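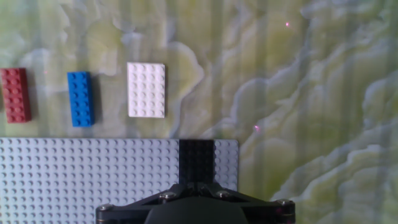 Most of the time spent on a brick build goes into finding parts. Fitting them together is quick by comparison, and the press needed to seat a two-by-four is the same whether the builder is eight or fifty. Anyone who wants to build faster therefore has to look at the minutes before each part is picked up, and the cheapest improvement is to lay the parts out in a row. A dark red brick, a bright blue one and a white plate, set side by side with clear gaps on a marbled top, can be told apart at a glance. The same three parts at the bottom of a full tub can take a good deal longer.

The habit has a name at Coltside, where a building group has met on winter evenings for long enough to have written its own house rules. They call it the line. The rules run to two typed pages, most of them by Archie Morrison, who came to bricks from a career in print finishing and has kept that trade's dislike of reaching across a table. Some of what follows comes from those pages, some from a month of trying the method on a sorted collection of 3300 parts.

## The dimensions that matter

The system rests on a small set of numbers. Studs are spaced at eight millimetres, centre to centre. A standard brick is 9.6 millimetres tall without its studs, and a plate is a third of that. Bricks are made a fraction narrower than the grid they sit on, so a two-by-four measures a little under 16 by 32 millimetres. The missing fraction lets neighbours sit side by side without binding.

These figures set the size of a line. A part stood lengthwise, with its long side running away from the builder, takes up one or two stud pairs of width. Turned across, the same part takes up two or three times as much. A line of lengthwise bricks is thus compact, and it leaves the long sides exposed, where a thumb and finger can get at them.

The gap between parts should be at least the width of the part. The Coltside rules say "one brick of nothing". Closer spacing looks neater but causes trouble, as fingers on either side of a brick need somewhere to go and will push the neighbours out of place. Wider spacing does no harm until the line becomes too long to reach. Archie puts the limit for a seated adult at 280 millimetres each side of centre, measured with elbows at rest. Children need less.

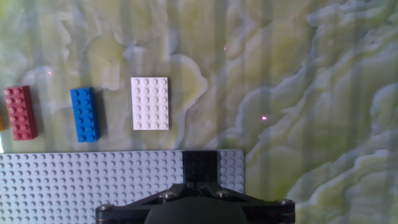

Spacing need not be exact. A loose row works as well as a ruled one, provided the order is kept and the parts face the same way. In trials at Coltside, builders who squared up each brick with a steel rule took longer over the layout and gained nothing in the build. A slight tilt is corrected in the hand on the way to the baseplate.

Plates deserve separate treatment. A plate lies low, with little side to grip, and a large one is best picked up by its edges or pried up at a corner. It also throws a thinner shadow than a brick, so it is easier to overlook when its colour is close to that of the table. The usual practice is to put plates at the end of the row nearest the builder's stronger hand.

## Order of the row

There are three common ways to order a line.

**By sequence.** Parts are placed in the order they will be used, first part nearest the baseplate's starting corner. This is the fastest arrangement for a known model with printed steps. It fails badly when a step is missed, as every part after the error is in the wrong position.

**By size.** Long bricks at one end, small ones at the other. It suits free building, where the question in the builder's mind is usually "what will fit here". It also shows quickly when stock of a given length is running down.

**By colour.** The most popular arrangement with beginners and the least useful in a mixed build, with one exception. Where each part in the row is a different colour, the colour acts as a label, and instructions can be given aloud: red next, then blue. The group uses this for pairs work, in which one member reads and the other places.

A fourth arrangement, by age of part, is used only by collectors. It has no bearing on speed.

Mixed systems are possible but need care. A row ordered by size may have its colours arranged within each length, so that all the two-by-fours come together before the two-by-sixes begin. Above twenty parts this becomes tedious to set up, and a second row behind the first is the better answer. The rear row should be offset by half a gap so that its parts can be seen between those in front.

## Surface

The table is the part of the set-up that people think about last. Three properties count: how much the surface slides, how much it reflects, and how much its pattern competes with the parts.

A hard, smooth surface lets a brick be drawn along with one finger, which is useful when the row needs to close up. It also lets a baseplate creep. Baseplates are thin and flat underneath, and they move when pressed near an edge. The remedies are a weight, a small clamp at the table edge or a square of rubber drawer liner. The liner raises the plate slightly but not enough to matter. Double-sided tape holds well and leaves a mess.

Felt and tablecloth fabric stop the creep but catch the underside of small plates, and lint gets into the tubes. Felt suits display more than work.

Pattern is a matter of contrast. Saturated bricks in red, blue, yellow and green stand out against almost anything pale, and a green and cream marbled sheet gives them no trouble. The difficult parts on that kind of ground are the pale ones: white, cream, light grey and the softer lilacs. They share the lightness of the veining, and the eye has to find them by shadow. A part that can be seen only by its shadow will be missed in poor light. 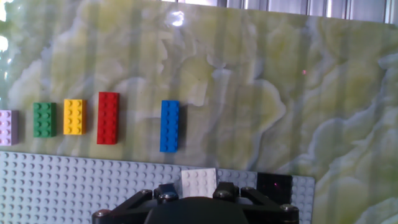

## Light

Light should come from one side and from above. A single lamp at the upper left gives each brick a soft shadow to its lower right, which marks its height and edge. Studs pick up highlights on top, and the grid becomes easy to count. Two lamps at equal strength cancel the shadows and flatten the parts, and a plate then looks much like the top of a brick.

Glossy sheets reflect the lamp. The glare spot stays in one place for a given seat and lamp, so the fix is to move the row and leave the lamp alone. Twenty centimetres is usually enough. A matte sheet avoids the problem at some cost in sliding.

Daylight is the best light for telling close colours apart, particularly light grey from the older, warmer grey, and lime from bright green. Sorting done after dark should be checked the next morning. The group's own sorted stock was found to hold 50 misfiled parts when it was last gone through in March, nearly all of them in the two greys, and nearly all put away after nine at night.

## Row and baseplate

The position of the baseplate relative to the row decides how far the hand travels. Two layouts are in general use.

In the first, the row runs across the table above the plate, parallel to its top edge. The hand moves away from the body to pick up and back again to place. Travel is even for all columns of studs, and the row stays in view at all times. The drawback is the reach over work in progress. Once a model stands more than a few bricks tall, sleeves become a hazard.

In the second, the row becomes a column down one side of the plate. Right-handed builders put it on the right, though many prefer the left so that one hand picks and the other places. Tall work does not get in the way. Travel to the far corner of the plate is longer, and the parts at the bottom of the column are too close to the body to see well when leaning in.

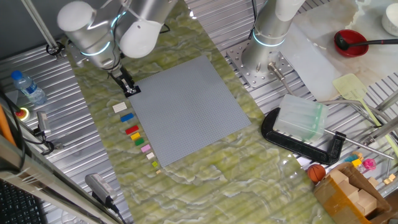
Grading by size helps with that second fault. If the larger bricks are at the top of the column and the small pieces at the bottom, the parts that are hardest to see are also nearest to the eye. Archie arrived at this by accident and wrote it into the rules the same week. The reverse grading was tried for an evening and dropped after a one-by-one went into a cardigan cuff.

The plate need not be square to the table. A modest turn, enough to bring one corner toward the builder, shortens the reach to the far side and matches the natural swing of the forearm. Draughtsmen set paper the same way. The column should be turned with the plate, keeping the two parallel, or the gap between them narrows at one end and knuckles start to move the parts.

Table clutter should stay outside the swing of the arm. Drinks are the usual offender. The rule at Coltside is that bottles are capped and lie down or leave, and cups go on the windowsill.

## Refilling

A line is only as good as its refill. For short builds the row is laid once and used up. For longer ones it must be topped up from trays, and the trays need to follow the same order as the row. The group uses shallow Fekau trays with the dividers pulled out of every second bay, so that a hand fits in flat. Deep drawers are slower and noisier.

Refilling is done at fixed points, at the end of a course or a printed step. Topping up after every part breaks the rhythm and invites duplicates. When two people share a line, the one who is reading does the refill.

At the end of a session, unused parts go back in reverse order, smallest first, and the plate is lifted last and checked underneath. Small plates slip under the edge more often than would be expected, and a lime one stayed there at Coltside for most of a winter.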